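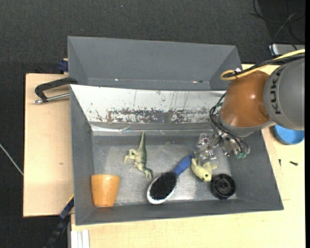 Nultside sorting day returns to Barnari in January

BARNARI – The odds and ends are back! Household bits and pieces of every colour and shape will be heading for new homes this January, when the Brophy Reuse Centre holds its second Nultside sorting day.

The idea is simple. Bring in the small things that live at the bottom of cupboards and the backs of drawers, tip them into one of the grey metal bins, and they will be sorted, cleaned and passed along. Think hairbrushes, toy animals, wheels that have parted company with whatever they used to roll under. If it fits in a bin and it isn't sharp, leaking or plugged in, the centre would love to see it.

Last year's day brought in 400 items from 44 households, and 200 of them had been claimed by the time the doors shut in the afternoon. The rest went on the shelves at Brophy, where the plastic toys went first and the kitchen gadgets took a bit longer.

"I love the small stuff," said Gearóid Mac Giolla, who runs the sorting program at Brophy. "Everyone knows what to do with a couch. A yellow fish with one owner behind it and years of bath time left in it, that's what ends up in the garbage, and it drives me up the wall. Give it a scrub and some kid will be thrilled."

Brushes and combs are welcome again this year. They get a soak, a proper going-over between the bristles and a full day to dry before they're put out. Anything with missing bristles or a cracked handle is set aside for the craft bench, where it might end up scrubbing boots or texturing paint.

Loose parts have their own spot too. Wheels, knobs, lids and caps were the surprise favourite last time, with model makers and home tinkerers digging through them well past lunch. Prultell, the neighbourhood repair shop, will have a table beside the parts bins so people can try to match a spare to the thing that's missing it. Bring the broken item along if you can carry it.

Doors open at 9 a.m. for drop-offs, and browsing starts at 11 a.m. Everything on the shelves is free to take home, with a limit of 2 bags per household until mid-afternoon. After that, fill your boots.

Please empty your pockets and pencil cases of batteries before you tip them in, and keep clothing and books for the regular donation door on the Nultside Road side of the building. There's parking out back and bike racks by the front steps.

For questions about what can be dropped off, ask for Gearóid Mac Giolla at the Brophy Reuse Centre front desk in Barnari.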